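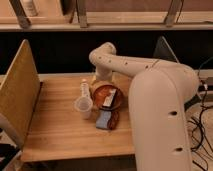

From: Gwenllian Harries
To: the tea and snack table list
Date: April 10, 2018
Subject: Re: Re: What goes out on the table?

Hello all,

Sorry for the slow answer, I've had a houseful. Kusau asked (copied in below so you don't have to dig for it):

> I'm taking over the snack table in our reading room from next month and I've never done one before. What do you put out, and how much of it? Ours was always heaped with stuff and half of it went stale. Also, is one bowl enough or do people want things sorted? And what do you do about cups? We've been buying sleeves of 100 and they vanish. I don't want to be fussy but I'd like it to look as if somebody cares.
>
> Kusau

Well, I'm firmly in the small-and-tidy camp these days! I used to heap things up too, wall to wall, and people would hover and pick and then go off with nothing. Now I keep everything in one little huddle in the middle of the table and leave the rest of the wood bare, so folk have somewhere to put a book or an elbow down.

The bowl first. I use a round brown one, glossy and reddish on the inside, and I love it because it makes even one small packet look like a treat. Yes, one bowl is plenty. I put very little in it at a time and top it up from the tin in the cupboard (the tin is the real secret, keep the lid on it and keep it out of sight). If you sort things into four dishes you'll spend the whole afternoon un-mixing them. Wrapped things only, please, whatever anyone tells you about loose biscuits. We did loose biscuits all one December and I was sweeping up until well after New Year.

Bigger wrapped things that won't sit nicely in the bowl can just lie flat on the table in front of it. They look fine there, and people can see what they're getting.

Drinks: a small clear bottle with a cap and a clear plastic cup next to it, both to the left of the bowl. I keep them on the same side every time. Tạ tells me I'm being daft about this but our regulars reach for it without looking up from their pages, so there!

On cups, I bought a box of 2,000 once because it was cheap per cup and I am still ashamed of it. It lived under my stairs and the bottom layer got squashed. Sleeves of 100 are fine, just don't leave the sleeve out. Put one cup down, and another when that one's gone. We went from a sleeve a month to hardly touching the second one. The Jinville lot have moved over to proper mugs and good luck to them, but they've got a sink in the room and we haven't.

As for money, I spent 58 on the last top-up and that included the new tin. I can send you my list if it's any use, it's only on the back of an envelope but I can type it up.

Oh, and wipe the table along the grain, then go over it with a dry cloth. Pale wood shows every ring.

Does anyone still have the spare bowls from the Skornska day? I lent out two and only the chipped one came home. Kusau could have one if they turn up.

Love to all,
Gwenllian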